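Gevow Theme Review: Five Months On a Small Blog

10 November 2020

I switched this blog to the Gevow theme in June, after four years on Cloutier. I've had a few emails asking what the new theme is and whether I'd recommend it, so this is a full write-up. I paid for it myself and there are no affiliate links in this post.

The short version is that I like it and I'm keeping it, but the setup took me a lot longer than the sales page suggested, and there are two things about it that still bother me.

What I wanted

Cloutier was a good theme when I picked it. It had a wide header, a sidebar on the right and a slider at the top of the home page. By last year it felt slow, and the slider had stopped working properly on my phone. The developer, Bomesside, had also stopped releasing updates for it, although they still answer support questions.

I wanted a theme with one column, a plain header, readable text and a decent archive page. I did not want a page builder. I've used one before and when I turned it off, every post was full of leftover shortcodes. I also wanted to keep my categories as they were, with no need to re-save old posts one at a time.

Gevow costs $26 a year for one site. Dranenach, the other theme I was looking at, was $100 as a single payment. Dranenach works out cheaper if you keep it for four years or more, but the demo had a lot of moving parts and I couldn't find a way to switch off the fade effect on the images. I went with Gevow.

Installing it

The theme itself installs in the normal way. You upload the zip file, activate it and paste in your license key. After that you get a setup screen with 15 steps. You can skip any of them, but the first time through I did them all, and I would tell you to do the same. Some of the options on those screens are hard to find again afterward. The one for post dates, for example, is under "Layout" in the setup and under "Extras" in the settings.

My menus came across fine. My widgets did not. Gevow has no sidebar by default, so everything that was in mine went into the inactive list, and I had to decide what to move to the footer. In the end I kept the search box and the category list and deleted the rest.

The bigger job was featured images. Cloutier cropped them to a square and Gevow uses a wide rectangle. The theme doesn't make the new size for pictures you've already uploaded, so the old ones looked stretched on the home page. I had 2,079 images in my media library. I used a free plugin to regenerate the thumbnails and left it running overnight. It stopped twice and I had to start it again from where it left off.

Fonts and colors

There are six font pairings and you can also add your own. I used the second pairing, which has a serif for headings and a plain sans serif for the text. The default text size was a bit small for me, so I went up one step.

Colors are simple to change. You choose one main color and one accent color, and the theme applies them to links, buttons and the line under the header. I have dark gray and a mustard yellow. If you want a different color for one particular button or one heading, you need to add it as custom CSS. That's fine if you know how, but the sales page says "no code needed" and I don't think that is completely true.

How it handles pictures

Images in posts can be set to normal, wide or full width. Normal matches the text column. Wide goes a little past it on both sides, and full width goes to the edges of the screen. I use normal for nearly everything. Full width looks good on a laptop, but on a phone it's the same as normal, so there isn't much point if most of your readers are on their phones.
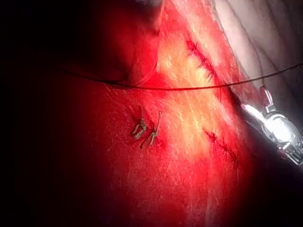 Close-up of stitches in tissue, under red light.

Captions are in small gray text, lined up on the left. On Cloutier they were centered and in italics, and I prefer the new way. One problem is that a caption longer than two lines runs very close to the paragraph below it. I emailed support and they sent me a line of CSS that adds some space. It hasn't been added to the theme itself yet.

Image galleries are the weakest part. You can have two, three or four columns, but you can't change the gap between the pictures, and clicking on one opens it on a blank page instead of in a pop-up. I've stopped using galleries for now and just put the pictures one after another.

Speed

I'm not going to post a table of test scores, as they change every time I run them. The home page does load faster than it used to, and I notice it most on my phone. Part of that will be from getting rid of the slider, so I can't give all the credit to the theme. The archive page is still slow. It loads every post title at once — there's no option to split it by year.

Support and updates

Support is by email only. I've written to them four times. Three of the replies came the next day and one took a week. The answers were clear and nobody tried to sell me the larger plan.

There have been three updates since June. Two went through without any trouble. The other one reset my footer to the default layout, and I had to put the search box and categories back in. Take a screenshot of your footer settings before you update, and keep a backup as you would with any theme.

What I don't like

The license is the main thing. If you don't renew, the theme keeps working but you get no updates, and a notice shows at the top of your dashboard until you pay. You can close the notice, but from what support told me it comes back each time you log in.

The comment section is the other. Replies are only indented by a tiny amount, so in a long thread it's hard to tell who is answering whom. I've tried to fix this with CSS and made it worse on phones, so I put it back.

Who it would suit

If you mostly write text posts with a few pictures and you want a plain blog, Gevow is worth the money. If you post a lot of galleries, I'd look at something else. If you have a shop on your blog, I can't help, as I haven't tried the shop pages at all.

I'll be renewing next June. If the galleries or the comments get fixed before then, I'll add a note to this post.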